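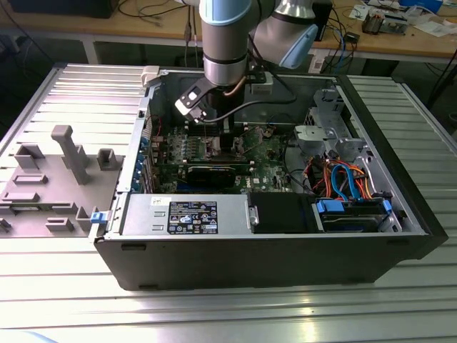
There's a point in the drive out to Brakimine where the phone signal drops and the radio turns to fuzz, and just past it sits Danko, a secondhand computer shop in what used to be a saddlery. I'd allowed an hour for the chat and stayed until closing.

"People walk in apologising," the owner told me, putting the kettle on. "They say, sorry, it's an old one. I love the old ones! You can get into them with your hands."

Danko sent 700 refurbished desktops out the door last financial year, most of them to students and retirees across the district. A basic tower with a fresh drive goes for $60, and that includes a lesson in setting up email if you want it (plenty do, and some come back for a second go and a bikkie).

The hobby goes back to a first family computer with a screen the colour of weak tea. "Dad said if I broke it I'd be the one fixing it. So I broke it, and I had a marvellous April holidays."

I asked what usually goes wrong with the machines people bring in.

"Dust, mate. Dust and dog hair. Around harvest it's chaff as well. After that it's tired hard drives, and after that it's somebody's nephew having a crack with the wrong screwdriver."

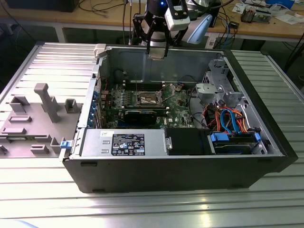
Chaff is nothing compared with cockroaches, came the call from the queue at the counter, and the whole shop fell about laughing. A lively discussion of bait stations followed, and I've kept it out of this story for the sake of anyone reading over brekkie.

What got me was how much the owner enjoys handing a machine over. There's a corkboard by the till covered in thank-you notes, one written in texta on the back of a feed docket. "That kid's doing engineering now," I was told, with enormous pride.

Next up is a Saturday-style repair morning at the Birero hall, held monthly, where you bring your own computer and learn to clean it yourself. Won't that eat into business? "I hope so! I've got a shed full of printers to get through."

Posted 2025-10-17 | Shared 60 times

3 comments

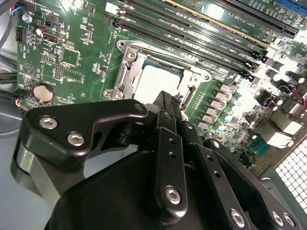

Bought my mum's desktop from Danko two years back and it still starts up quicker than my work one. Lovely people.

Will they take old monitors as well? Ours has been in the laundry for yonks.

Please run the repair morning in Brakimine too, the hall's a fair hike for those of us without a car.

Get the Woker newsletter in your inbox. Unsubscribe any time.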